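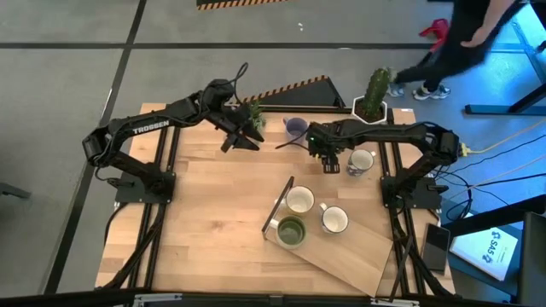 両腕をレールに載せた日(作業ノート、Restdale工房)

03/12/2023

Callelのノート、だいぶ間が空いてしまった。前に書いたのが10月で、そのときはまだ片腕だけ仮のクランプで留めて「動いた動いた」と喜んでいた頃。読み返すと字が浮かれている。今日はやっと左右ともレールに載った状態で、マグカップとまな板を出して一通り動かすところまで来たので、忘れないうちに書いておく。工房の他の人も読むと思うので、配線と座標のところだけはなるべく丁寧に書くつもり(つもり)。

レールの平行出し

午前中はほぼこれで終わった。天板を挟んで左右に黒いアルミのレールフレームを前後方向に通して、そこにアームの台座を載せている。で、このレールが平行になっていないと、左右の腕の座標系が奥に行くほどずれていく。手前で合わせて「よし」と思っても、奥の植物のあたりまで腕を伸ばすと全然違うところを指すのだ。前回はこれをソフトの補正で誤魔化そうとして半日溶かした。機械のずれは機械で直す。壁に貼っておきたい。

やり方は単純で、角材を基準の長さに切ったやつを手前、真ん中、奥の順にレールの内側に当てていくだけ。当たりがきついところでボルトを緩めて、コツコツ叩いて、締めて、また当てる。締めると動くんですよね、これが。仮締めで合わせて本締めで逃げる、をしばらく繰り返して、結局「対角のボルトを少しずつ交互に」という、教科書の最初のほうに書いてあることに落ち着いた。急がば対角。

天板は縞の入った集成の木目のやつをそのまま使っている。明るい色なので黒いグリッパの指先がどこにあるか目で追いやすくて、これは思った以上に助かっている。最初は黒いゴムマットを全面に敷こうかと思っていたけど、やめておいてよかった。

手前の横棒は黒い金属のバー。ここに手をつきたくなるけど、つかないこと! レールに力が伝わると朝の苦労が全部なくなります。自分で一回やった。

ケーブルの話(長い)

今回いちばん時間を使ったのがケーブル。左腕は手首の上から黒いコイルケーブルを輪にして逃がしている。コイルだと伸び縮みしてくれるから楽だろうと思って選んだのに、縮もうとする力が案外あって、手首をゆっくり回すと途中でクッと引っ張られる感じがする。速く動かすと気にならない。ゆっくりだと気になる。いちばん丁寧に動かしたいときにいちばん邪魔をするわけで、性格が悪い。輪をもう少し大きくして、根元の固定位置を一つ下のリンクに移すのを次に試す。

右腕のほうはグリッパから細い黒いケーブルが出ていて、これが奥の薄紫のマグのほうへ垂れる。姿勢によっては取っ手に引っかかりそうで怖い。今日は引っかかる前に止めた(非常停止に指を置きっぱなしで、人差し指が疲れた)。Gajdošに頼んだ樹脂のクリップが届いたら前腕に沿わせて留める。Gajdošは小ロットでも嫌な顔をしないし図面の不備も指摘してくれるので好きなのだけど、納期だけは祈るしかない。急ぎのものは自分で刷ったほうが早いです。

床のほう。右の台座の脇に黄色と黒のケーブルを束ねて這わせてある。ここは人が通るところに近いので、次に来た人はまたいでください。本当はカバーをかぶせたいけど、まだ差し替えが多くて、かぶせると毎回はがすことになる。電源と通信をまとめて束ねてしまったのも反省点で、片方だけ抜きたいときに束ごと解くはめになった。次は別々に束ねて、両端に札を付ける。札がないせいで、今日は右と左を一回逆に挿した。左に動けと言ったら右が動いた。声が出た。

マグとまな板

Callelでやりたいのは、食卓に散らかった食器を両腕で片付けること。片手で取れるものは片手で、まな板みたいに長いものは両手で。書くと一行なのに、なんでこんなにかかるのか。

並べたマグは五つ。白に青い柄のやつ、薄紫、内側がクリーム色の白、取っ手が左を向いた白、それから緑の液体が入ったやつ。色も取っ手の向きもばらばらにしてあるので、ちゃんと意地悪な配置になっていると思う。まな板は木で、わざと斜めに置いて、その上や脇にマグが来るようにした。まっすぐ置いた板ならプログラムのほうで位置を決め打ちしても何とかなってしまうので、それだと練習にならない。

やってみて分かったのは、順番がかなり大事だということ。先にまな板に手を出すと、上のマグが一緒に動く。当たり前なんだけど、一つずつの動作を作っているときは頭から抜けていて、板を持つ動作は板だけで、マグを持つ動作はマグだけで練習していた。組み合わせて初めて「あ、先にどかさないと」となる。いまは、板に触っているマグをリストにして、それが空になるまで板の動作に入れないようにしてある。地味な処理だけど、入れたらずいぶん落ち着いた。

白と白の区別がまた難しい。カメラから見るとどちらも白くて丸い。形で見分けようとして取っ手の向きを手がかりにしたら、取っ手がカメラから見て反対側に回った瞬間に「マグではない何か」になってしまった。で、見分けるのをやめました。片付けるだけならどっちの白でもいいので。こういう撤退は早いほうがいいと思う。必要になったらまた考える。

液体入りは、今日は掴む動作の対象から外している。水平を保ったまま持ち上げる動きがまだ怪しい。空のマグで手首の傾きのログを取って、満足できる線になってから解禁する。電装の近くでやるので、ここだけは慎重にいく。

グリッパの指

黒い平行グリッパで、指先が斜めになった形。マグの縁を挟むか、取っ手を挟むか、胴を抱えるかで一日悩める。今日の時点では縁を挟むのがいちばん安定している。上から降ろして、片方の指を内側、もう片方を外側に入れて閉じる。食器としてどうなんだという気持ちはある(内側に指を入れるので)。でもまず落とさないほうが先。

取っ手派の自分もいて、ちょっとだけ試した。取っ手の穴に指先を通すのは見た目がとても良い。良いのだけど、持ち上げるとマグがくるっと下を向く。空だからいいものの、中身があったら全部こぼれている動き。取っ手を挟んだあと胴に当てて止める補助の部品を考えているので、刷れたらまた書く。

指先に貼る滑り止めは、自転車の古いチューブを切ったものに戻した。売り物のシートもいくつか試したけど、角から剥がれてくる。チューブは両面テープとの相性がいいのか、しつこく残ってくれる。黒くて目立たないのも良い。

右のグリッパの小さな緑のランプは、動かす前に見る癖をつけること。点いているのを見ずに命令を送って、しばらく無視され、ソフトのせいにして調べ始める、というのを先週から繰り返している。だいたいソフトは悪くない。

アームの上腕には白い字でTROSSENと入っていて、左腕のそれがちょうど自分の座る位置から読める向きに来る。最近は「字が読めるうちは肘の向きが合っている」という見方をしていて、これがなかなか便利。数字を見るより早い。台座の向きを変えたら通用しなくなるので、そのときは何か印を貼ります。

Cekiserでの記録

動作の記録はCekiserに一本化した。前は腕ごとに別のファイルに吐いていて、あとで時刻を突き合わせる作業が本当に嫌だった。いまは左右の関節とグリッパの開き具合が一つのファイルに並ぶ。えらい。

今日録ったのは40本。うち使えそうなのは、あとで見返してから決める。録っている最中は全部うまくいった気がするものなので、その場で判断しないことにしている。これまでの分と合わせると476本になった。目標は1,000本なのでまだ半分にも届いていないけど、片腕時代の分は座標系が違うから、厳密には数え直しかもしれない。考えたくないので今日は考えない。

一本の長さは8秒で切っている。長く録ると途中の迷いまで入ってしまって、あとで再生すると腕が空中で考え込む。自分の操作の癖がそのまま出るので、なかなか恥ずかしい。特に自分は掴む直前に一回ためらうらしく、どの記録を見ても同じところで止まっている。短く切るようにしてからだいぶましになった。

一つ困っているのが、ファイル名に日本語を入れると再生画面の一覧で並び順がおかしくなること。「まな板_斜め」みたいな名前を付けたい気持ちは分かるけど(自分です)、しばらくは英数字でお願いします。説明はメモ欄に書けます。

両腕の干渉

向かい合わせに置いているので、真ん中で当たる。これはもう構造上そうなる。で、真ん中に見えない壁を一枚立てて、片方がその壁を越えている間はもう片方は越えられない、というルールにした。信号機みたいなもの。両手でまな板を持つときだけ壁を外す。

最初は壁を固定の位置に置いていたのだけど、そうすると左の受け持ちに物が寄ったときに右腕がずっと暇になる。片方だけ汗をかいていて、もう片方が突っ立っている。見ているこっちが気まずい。それで、残りの物の位置から壁をずらすようにしてみたら、仕事の分け方がだいぶ自然になった。ずらすのは両腕とも引っ込んでいるときだけ。動作中にずらすと何が起きるかは、シミュレータの中で見て満足したので実機ではやりません。

植物も障害物として登録してある。左のグリッパのすぐ横に小さい緑の葉の植物があって、奥にはサボテンの白い六角の鉢。葉っぱのほうは輪郭がもしゃもしゃしていて、深度の値が毎回ちょっとずつ違う。仕方がないので一回り大きい円筒で囲って「この中には入らない」とした。サボテンはほぼ柱なので円筒がそのまま合う。優等生。ただ少し傾いているので、円筒の半径には余裕を持たせた。

奥の縁にある、黄色と黒の縞が付いた三角のスロープも登録しておくこと。今日は登録を忘れたまま始めて、途中で気づいて足した。設定ファイルの末尾に追記してあるので、あとで順番を直す。

それと、動かしている間も脇を人が普通に通る。腕が届く範囲は天板の上に収まるように制限してあるけど、右側は台座と通路が近いので、肘が外に張り出す姿勢は禁止にした。これで右腕の解が見つからないことが少し増えた。増えても安全側がいい。

細かいこと

・右の台座のボルト、一本だけ頭がなめかけている。次に外すとき交換。予備は工具棚の上から二段目の引き出し。
・レールの当て木は青いテープを巻いて置いてある。薪ではないです。燃やさないで。
・スマホを右のレールの近くに置く癖をやめる。自分への注意。アームの影に入ると見失うし、拾おうとして手を伸ばすのがいちばん危ない。
・まな板の持ち手側は、黒い部分が深度カメラで抜けやすい。マスキングテープを一周巻いたら改善したけど、見た目が悲しいので別の方法を探す。
・操作の席の椅子が低い。右肩が凝る。座布団でいいから誰か余っていたらください。

次にやること

コイルケーブルの根元を付け替える。右の前腕にクリップ。左右の札。それが済んだらまな板を両手で持つ動作を集中的に録る。斜めの角度を少しずつ変えて、どこまでいけるか見たい。いまの感触だと、板の長い方向がレールと直角に近いほど持ちやすくて、レールに沿う向きに近づくと片方の腕が窮屈そうになる。手首の可動範囲の問題なのか、台座の位置の問題なのか、まだ分かっていない。台座を少し手前にずらす案もあるけど、ずらしたら朝の平行の確認からやり直しなので、そこは先にシミュレータで当たりをつける。

電源は落とした。台座側のスイッチも切ってあります。次に使う人は、ケーブルの左右だけ指差し確認してから入れてください。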